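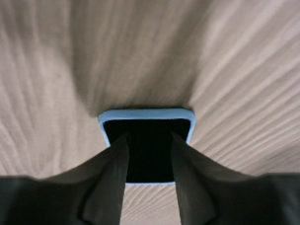

Fig. 6.0. Rounded light blue and black object on a pale wood surface (computer rendering).

Filed under: Automotive Service / Brakes and Hydraulics
Thu 2 May | Hamgate Technical Editors

Chapter 6
Brake Fluid: Moisture, Boiling Point and Service Intervals

6.1 Scope

Chapter 5 dealt with the master cylinder and the layout of dual circuits. This chapter covers the fluid itself. Brake fluid transmits pedal force to the calipers and wheel cylinders, lubricates the seals and protects the metal parts it touches. It must do this from a cold start in winter to the end of a long downhill grade, when the fluid nearest the pads can be far hotter than the fluid in the reservoir.

Silicone fluid (DOT 5) is treated separately in Section 6.7. Everything before that section applies to glycol-based fluids: DOT 3, DOT 4 and DOT 5.1.

6.2 Water uptake

Glycol-based fluid is hygroscopic. It absorbs water from the air through flexible hoses, past seals and through the reservoir vent. The water mixes into the fluid and can't be seen by eye. Color is a poor guide to condition, as new fluid varies in shade between suppliers and dark fluid may still test within limits.

Dissolved water has two effects. It lowers the boiling point, and it promotes corrosion in cylinder bores, steel lines and valve bodies. Once fluid boils in a caliper, the vapor compresses under pressure and pedal travel increases sharply. The pedal may feel normal again after the brakes cool, so a customer report of a soft pedal on a hill should be taken seriously even when the road test finds no fault.

6.3 The Tendham fleet records

The service records used in this chapter come from the Tendham delivery fleet, which runs 80 light vans from a single depot. The Boateng workshop took 1,663 fluid readings from these vans at scheduled inspections. Of the vans, 19 had no record of a fluid change since purchase, and these are listed separately in Table 6.2. A further set, from the Kirnolberg depot, covers 40 vans on a hilly route and is used in Section 6.5. Readings at both depots were taken with a boiling-point tester. Conductivity pens were tried in April and withdrawn, as results differed between brands of fluid.

6.4 Sampling

Clean the cap and surrounding area before opening the reservoir. Draw the sample with a dry pipette and test it at once. Fluid in the reservoir normally holds less water than fluid at the calipers, so where a reading is close to the limit, take a second sample from a rear bleed screw.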